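Workroom, February – gallery page

Quick page this time, I have a stack of stuff to get through before Tuesday and the rest of the pictures are still being sorted. Most of these are the big table at the Brarnel workroom. What is it, what do you clean it with, does it scratch. So, tables.

The background, for anyone new. Mirjam Lanz and I took over the back half of the Brarnel building and needed one decent work surface. Murdo Lamont had a line on a used one, came out of the old Ammann print shop when they cleared the floor. Paid 435 for it including the drive over. It took 5 people to get it up the stairs and one of the door frames still shows it. We've had it 18 months now.

Gray-green top, matte. Mirjam wanted white. I said no, white makes my eyes hurt by four in the afternoon, and I haven't been sorry. Small parts show up fine on it and so does every crumb and bit of paper, so you do end up wiping it down more than you'd like.
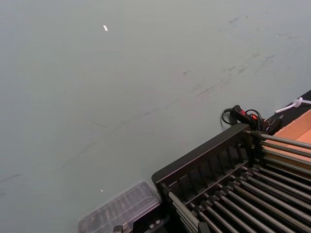

Cleaning. Warm water, drop of dish soap, a cloth that isn't full of grit. Dry it right after. We tried the Nokance spray for a while and it left a film, at least on ours – sticky under the forearms, horrible. Went back to soap. The dark scuffs come from dragging things instead of lifting them, guilty, mostly me. Some of them lift with a white eraser, the ordinary school kind, and a bit of patience. Long ones I leave alone. Scrubbing hard just gives you a shiny patch, and a shiny patch on a matte top looks worse then the scuff did.

Where things go. Heavy metal stuff gets set down toward one side so the middle stays open for whatever job is on. Racks, hand tools, tubs. We did try keeping all of it on the shelves and walking back and forth, lasted maybe a week. Clear plastic for containers wherever possible, so you can see what's inside without popping the lid. Mirjam labels hers. I don't label mine and then can't find anything.

Felt pads – get the pads! Anything with a metal base should have them. We bought a sheet of 20 and used them up in one evening, then ordered more and the second lot fell off within days. Wipe the metal with alcohol first, let it dry, then stick. The first lot are all still on.

Light. Two people asked. Overhead tubes plus the window, and one clamp lamp from the Salton sale for close work. The top goes bluish or grayer depending on the hour and where you're standing, so please don't try to match paint off a photo. Someone did and wrote to me about it. Sorry, again.

Would I buy the same one over? Yes. Would I carry it up those stairs again, no. If you're looking for something similar, try print shops and school sell-offs, bring a tape measure, and check the underside for cracks before you hand over any money. Ours has one near a leg, Murdo put a plate on it, no trouble so far.

More pictures when I get to them, the shelves and the sink corner next. Questions to the usual adress, Mirjam answers faster than I do.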